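I have stopped trusting prep times. A muffin recipe on Flarley promised me 15 minutes of work last month, and I was still grating zucchini when the oven had been hot for half an hour.

My neighbor Songül Gündoğdu says I'm slow. Maybe so. But she timed herself on the same muffins and did no better.

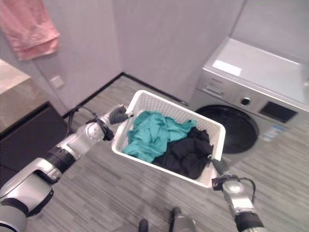

White laundry basket, held over the laundry room floor.

Recipe writers start the clock once everything is chopped, measured and sitting in little bowls. "One onion, diced" hides a good chunk of work in the ingredient list – and so does "butter, softened."
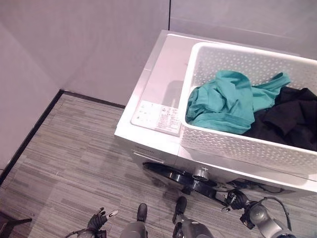 Then come the reviews. That recipe has 415 of them, nearly all five stars, and plenty are from people who say they can't wait to try it. I read 122 before I gave up looking for anyone who mentioned the time.
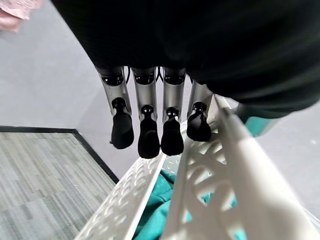 I'd settle for one plain number, from opening the fridge to shutting the oven door. Until somebody prints it, I double whatever the page says and start early.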